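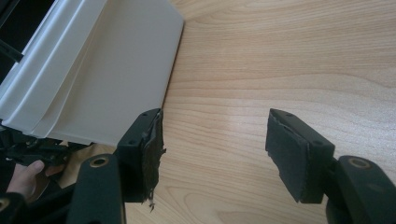 What's the best way to clean a wood-look tabletop without leaving streaks?
Use a barely damp cloth with one drop of washing-up liquid, wipe along the grain, then go over it straight away with a dry tea towel.

I do mine before any sorting job, as crumbs always end up in the boxes otherwise (ask me how I know!).
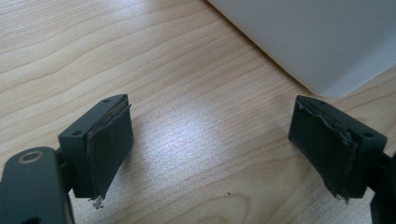
Posted by Shahnaz Munasinghe | 09/05/2025 | Tidy Corners

Shiny tops are terrors for showing smears, so get your eyes down low and look across towards the window. You'll spot every speck you missed. Then bring out your plastic bins, lids off, and do one at a time. I give each bin 2 minutes and no more, or I start reading old instruction leaflets and it's suddenly teatime.

Small cartons go in standing up against the back wall, with the printed side facing you, and you can fill in towards the front as you go. Keep the lid flat on the table next to the bin so you're not hunting for it later. 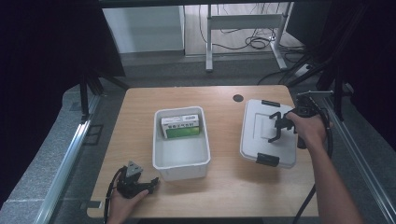 White bin with its clip-on lid alongside, one little box at the back.

Wash the lids too, by the way, and run an old toothbrush under the clips. I've got 48 bins now and the clips are always the grubbiest bit.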